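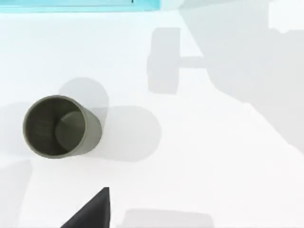 Olive cup on a white tabletop, 3D render

Forum > Mail and Calendar > Syncing
Topic: Does the Hurkon "Clean Calendar" tool do anything?

paperclip_dan
I'd like someone to tell me what this button is supposed to do. Hurkon Desk, version 2, Tools menu, Clean Calendar. The help page says it "finds and tidies repeated entries across your connected calendars." I have two calendars connected, my work one on Isteck and a personal one that lives in Hurkon. After I connected them, every recurring meeting showed up twice. Some of them showed up twice in the same color, which makes it hard to tell which copy is the real one.

So I ran the tool. Got a progress bar, then a green check mark and the words "Your calendar is clean." I then went to list view, sorted by title, and counted 241 duplicates. Same number as before I ran it. I ran it again with the preview pane closed in case that mattered. Same green check mark.

Is anyone getting a different result? I'm close to thinking the button is a progress bar with nothing behind it.

marlowe77
Worked for me. Took a minute and the doubles were gone.

paperclip_dan
Gone from where? Month view hides identical entries if they overlap exactly. Switch to list view and look again before you tell me it worked.

marlowe77
I don't use list view.

Thảo Lục
Dan, the tool only compares entries inside one calendar. It doesn't compare calendar A to calendar B, whatever the help page says. If your doubles come from the same meeting existing in both Isteck and Hurkon, it will never touch them. As far as the tool is concerned each calendar has one copy and everything is fine.

You can check it quickly. Make a test entry in your Hurkon calendar, copy and paste it in the same calendar, run the tool. It'll remove one. Then make the same entry once in each calendar and run it again. Both will stay.

paperclip_dan
Tried it. You're right on both counts. So "across your connected calendars" is just wrong?

Thảo Lục
I think they mean it goes through each of them in turn. It's a generous reading, I know.

oldgreyfile
It's a marketing sentence that somebody pasted into a help page. I've been using this program since before it had a calendar and the help pages have described the next version for as long as I can remember.

dotty_in_accounts
Can I ask a dumb question, why do you want both calendars on one screen at all? I keep work on the work computer and home on the phone and I've never had a double of anything in my life. Every thread in this section is somebody connecting one thing to another thing and then asking how to get them apart again!

paperclip_dan
Because I have to pick up kids at 3:15 and people at work book me at 3:00. If the two calendars can't see each other I find out when it's too late.

dotty_in_accounts
OK fair enough.

fenwick_b
You want Cusotano. It's an add-on that matches entries across accounts by title and start time, then lets you pick which side to keep. I paid for it in August and haven't had a duplicate since. Can't recommend it enough.

oldgreyfile
How many calendars do you have connected, and how many duplicates did you have before you bought it?

fenwick_b
One calendar. I had a few.

oldgreyfile
Then you had the kind that the free button removes.

fenwick_b
It also has a nicer week view.

Thảo Lục
I'd be careful with matching by title and start time only. If you have two different people you meet at 10:00 and both entries are called "Check-in", a tool like that sees one meeting. Does Cusotano show you a list before it deletes? I haven't used it so this is a real question.

fenwick_b
There's a list. You can turn it off.

oldgreyfile
Is it on to begin with?

fenwick_b
I don't remember. I think I turned it off. Or it was off.

paperclip_dan
Not installing that on a work account, sorry. I also doubt our IT people would let me.

Let me ask a different question. Where do the doubles come from in the first place? I only connected Isteck once.

stubbs_user_4
I had this. When you connect an account, Hurkon offers to "bring in" your calendar. Sounds like part of connecting, so everyone clicks yes. What it does is make a one-time copy of everything into your Hurkon calendar. THEN it also connects to the live one. So you get the live entry plus a dead copy which will never update. I moved here from Stubbs Planner and it did the same thing with that.

paperclip_dan
That would explain why one copy of each meeting still has the old room number.

stubbs_user_4
Yep, that's the dead one.

marlowe77
I clicked yes to that and I don't have any duplicates.

oldgreyfile
You don't use list view.

Thảo Lục
Stubbs_user_4 has it. And if they're all from a bring-in, you don't need a duplicate tool. Imported entries get a source label. To get rid of them:

1. Export your Hurkon calendar first (File, Export, Calendar only). Put the file somewhere outside the Hurkon folder.
2. Switch off syncing for both accounts.
3. Go to list view and show only the Hurkon calendar.
4. Right click the column headings and add Source.
5. Sort by Source. The copied ones will all say Imported.
6. Click the first, hold Shift, click the last, delete.
7. Switch syncing back on, Isteck first.

Look hard at which calendar is showing at step 3. If the Isteck one is ticked too and you delete a meeting that you organized, everybody you invited gets a cancellation.

dotty_in_accounts
This happened in our office. We all got cancellations for a whole quarter from one person. Half of us took the afternoon off.

paperclip_dan
I don't have Source in the column list. I have Title, Start, End, Location, Category, Owner.

Thảo Lục
Scroll down inside the little menu. It doesn't show a scroll bar until the mouse is over it.

paperclip_dan
Found it. That's a terrible menu.

Export is done, file is 352 KB, which seems small for years of entries. Should I trust it?

oldgreyfile
No. Open it in a text editor and search for something from a few years ago. An export that finishes without an error tells you that it finished. I once had one that stopped at the first entry with an accent in the title and reported success anyway.

Thảo Lục
With a name like mine I can confirm that one existed! It was fixed a while back, though checking is still a good idea. Calendar files are plain text, so small is normal if there aren't attachments.

paperclip_dan
Searched for an old dentist appointment and a conference, both in there. Went ahead with the rest. Sorted by Source and there are a lot more Imported entries than doubles. Looks like it copied over past meetings that have since been removed from Isteck. Deleting them too?

stubbs_user_4
I did. I kept nothing and haven't missed it.

oldgreyfile
I'd keep them until you've thought about whether you ever need to show where you were on a given day. Some jobs ask. Make a new calendar called Old, move them in, untick it. They won't show up anywhere and they won't sync.

Thảo Lục
Moving is safer, agreed. One annoyance is that Hurkon won't move more than 80 entries at a time. It doesn't warn you either, it moves the first batch and leaves the rest selected, so just keep dragging until the list is empty.

stubbs_user_4
I don't think that's right, I've dragged several hundred in one go.

Thảo Lục
On Windows or Mac?

stubbs_user_4
Mac.

Thảo Lục
Windows here. Could be that. I don't have a Mac to try it on.

paperclip_dan
Windows, and it stops at the first batch for me too. Several drags later they're all in a calendar called Old. Syncing is back on, Isteck first and then the personal one. List view shows one copy of each meeting and the room numbers are current. The 3:00 people can now see that I'm busy at 3:15, or they will if they bother to look.

I'm going to leave it a week before I believe it. The last thing that told me my calendar was clean had a green check mark on it.

fenwick_b
Glad it's sorted, but Cusotano would have done it in one click.

oldgreyfile
One click and no list.

marlowe77
OK I looked in list view. How do I get the Source column?

Thảo Lục
Right click the column headings, then scroll down inside the menu. Do the export first please.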